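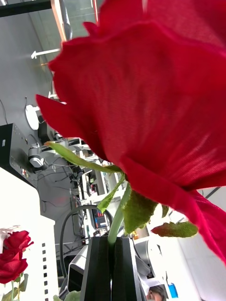 Sofia Koutsoukos wondered whether anyone could tell her if it was too early to cut back her roses. She had moved to Kedcombe in December and inherited a bed of old bushes along the fence, tall and leggy, and her neighbor was already out with the loppers. She didn't want to kill anything in her first year!

Posted 15 February 2025

parnby_plot
Welcome to Kedcombe, Sofia! I've gardened just down the road in Parnby for longer than I care to admit, and I'd wait a little while yet. We nearly always get one more hard freeze, and fresh cuts push out tender growth that gets nipped right back. Watch the buds - when they start to swell and turn reddish, go ahead. Take out the dead wood first, then anything crossing or rubbing, and shorten what's left by a third or so. Old bushes don't love being scalped after years of neglect, so spread the hard work over 2 winters if they're really tall.
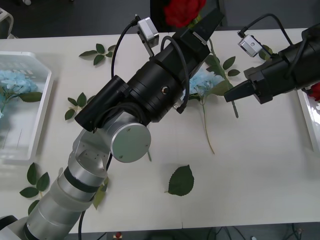 One more thing while I'm at it, and forgive me for going on. Cut just above a bud that faces outward, with the slope running away from it, and wipe your blades with rubbing alcohol between bushes. I leave roughly 6 good canes on each of mine and they bloom their heads off. If any of yours turn out to be climbers, leave the long main canes alone and only trim the side shoots (I learned that one the hard way, and had a very bare arch all summer).

olari
just cut them whenever, mine get the hedge trimmer and they're fine

mrs_chrysikopoulos
I agree with parnby_plot about waiting, dear. Do you know if they bloom once or all summer? If it's only once, in June, hold off until the flowers are finished or you'll cut away this year's show. Maybe the people you bought the house from would remember.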